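How to check a viral political photo before you share it

Start by assuming the caption is wrong. Most of the ones I looked into in December were, and the pictures themselves were usually fine.

Step 1. Save the picture and run it through 2 different image searches. Sort by oldest. If the "secret meeting in Zadau" was already online three years ago, you can stop there.

Step 2. Find the full version. Croppers love a handshake. The Clidport council picture that did the rounds left out the other 60 people in the hall, and a public meeting became a private deal. 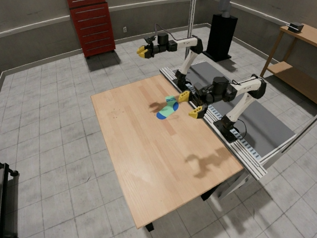 One reader wrote in to say that this is all very well, but the papers crop too, and why should a blogger be held to a higher standard than the Clidport press? Fair enough. Hold them both to it.

Step 3. Look at what the caption claims to know. A bookshelf doesn't tell you how somebody votes. I own 66 books on the Maluleke inquiry and disagree with nearly all of them.

Step 4. Read the shadows and edges if you must, but don't put much faith in it. I have seen over 100 confident posts about "obvious" fakery, red circles and all, and very few held up. Bad compression looks sinister to people who want it to.
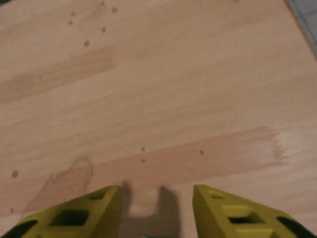

The same goes for checking sites. Meltow gives every picture a score and never says how it got there, so I treat it as one more opinion.

Step 5. Write down where you found the earliest copy, with the link. If you can't find one, say so in your post, or don't post it.

Last updated 28/01/2019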